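Buy the boring parts first
by Itzel Ibarra
December 2024

Every fall I sit down with the equipment budget for our lab and every fall I want to spend all of it on the arm. I love arms. I love the brochures, I love the payload charts, I love the moment when the crate comes in and everybody in the building finds a reason to walk past our door. So please read the following as the words of someone who adores this stuff and has bought it wrong three times.

My case is simple: plan the table before you plan the robot. And before you plan the table, spend a season in simulation!

We did it the other way around with our first cell. The quote from Gerska covered the arm and controller, and we signed it in one happy afternoon. Then came the mounting plate, the gripper (priced separately, of course), the fingers for the gripper (also priced separately), the cables, the safety review, the second set of fingers after we chewed up the first. When Ottar Haugen added it all up the following August, the arm itself was 38 percent of what we had spent. The rest had never been on a planning sheet. It came out of travel money and goodwill.

What changed my mind about the order of things was the sorting project. The job sounds like nothing: small household odds and ends on a table, a little rack with compartments, put the one into the other. Before asking for a dollar of hardware, Eirlys Mostyn built the whole workstation in software, and we ran 200 layouts of it. Two hundred! Try doing that with a drill and a real tabletop. We slid the base plate left and right, swapped the rack for a tray and back again, and moved the parts into every awkward corner we could think of.

And the purchasing decisions just fell out of it. We had been about to pay extra for the long-reach model from Dogbe, and the layouts showed we needed it only if we insisted on mounting the arm in the center of the table. Put the plate near one edge and the standard model does the job. Huw Nicholas, who guards our spending like a dragon, was so pleased that he asked for a copy of the layouts to keep.

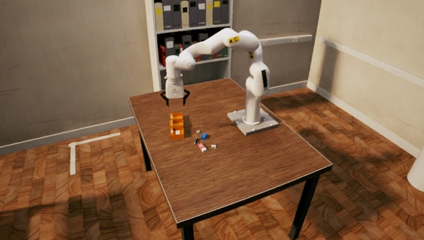

The sorting station in simulation, with the base plate near the right edge of the table and the gripper over by the orange organizer.

I know the objection, and Lempi Keskinen makes it better than anyone: a simulated battery doesn't roll like a real one, and a clean render makes people overconfident. She's right, and I'd never sign off on grip force from a screen. But look at which questions a budget has to answer. How big a table? Which reach? Where do the bolts go, and what has to fit beside them? Those are geometry questions, and simulation is wonderful at geometry.

So if you're writing a request this winter, give simulation time its own line, with a person's hours attached to it. Ours was 116 hours, and I'd pay for them again tomorrow. Put the gripper, the plate and the spare fingers on the same page as the arm. Leave a chunk unassigned until the layouts are done, even if your finance office grumbles. Then go get your arm, and let everybody walk past the door. Ours ships in the spring and I have already cleared the hallway.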